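Household robots and the problem of the tenth object

The question of whether a machine can clear a kitchen table has been answered yes so many times that it is worth asking what was cleared, and from which table. I have spent most of the past year running grasp trials for a small integrator, Stateck, and my view is that the chore robot remains further off than the demonstrations suggest. The difficulty lies in the range of objects. The arm itself has been good enough for a long time.

A shop floor is arranged so that the range is narrow. A part arrives in a tray, the tray arrives against a stop, and if a supplier changes the radius on a flange somebody issues a drawing. Our cell at Lumanlan handles eight part types. Commissioning took two weeks, most of it spent on the guarding and on an argument over cable routing. The cell now runs with one operator attending, and Amado Talavera, who signed it off, has stopped asking me for weekly figures.

A kitchen issues no drawings. The same drawer may hold a ladle, a ball of string and half a packet of candles. Any of them may be on its side, under something else, or stuck to the worktop with jam. A person sorts this out by touch and barely looks. A parallel gripper with two fingers and no skin has to decide where to close before it gets there, and it makes that decision from one or two camera views of a surface it has not met.

The usual answer is to train on variety. Since real variety is slow to collect, much of it is now made in simulation: odd shapes are generated, given any surface the renderer can produce, dropped on a patterned background, and the gripper is sent in. Drusunis, the package we use, produced 1,746 such objects for our August run. Few of them resemble anything sold in a shop, and for this purpose they need not. A grasp planner that copes with a tapering thing whose surface reads as fur at one end and gloss further down has at least not learned to rely on colour.

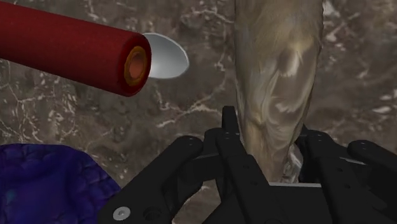

Odette Boyer disagrees, and wrote to me at some length after reading a draft. Her position is that a planner trained on nonsense learns the geometry of nonsense, and that 212 ordinary items bought from a hardware shop and a supermarket would do more for a household robot than any number of generated ones. A mug has a handle because hands exist, she says, and a random shape carries no such information. She would also like it recorded that simulated friction is, in her word, decorative.

I accept the point about friction. Contact is the weakest part of every simulator I have used. Two fingers closing on a rigid body give a believable result. Two fingers closing on a sponge, a plastic bag or a bunch of parsley give a result that depends mainly on the solver settings. We saw this when the planner was moved to the bench. Hard objects transferred well. Anything that gave way under the fingers transferred badly, and tuning the stiffness for one soft item generally spoilt another.

On the mug I am less convinced. Handles matter once the task is pouring or drinking. For putting things in a box, which is most of tidying, it is enough to hold the object and not drop it. The larger gap is knowing which things belong in the box. Grasp research tends to leave that out because it has no convenient score.

This is also my complaint about Memo, the tidying unit that was passed round our office in video form last month. It picks things up neatly. Every item in the video is rigid, dry and apart from its neighbours, and all of them go into one bin. Set beside a family kitchen at half past six, that is a shop-floor task with nicer lighting.

I would expect useful machines to appear first in the places between the two: hotel laundries, canteen dish returns, the back rooms of libraries. The objects there vary, but within a known stock, and there is a member of staff within reach when the gripper stalls. The stall rate is the figure I would ask any supplier for, along with how long it takes a person to clear one.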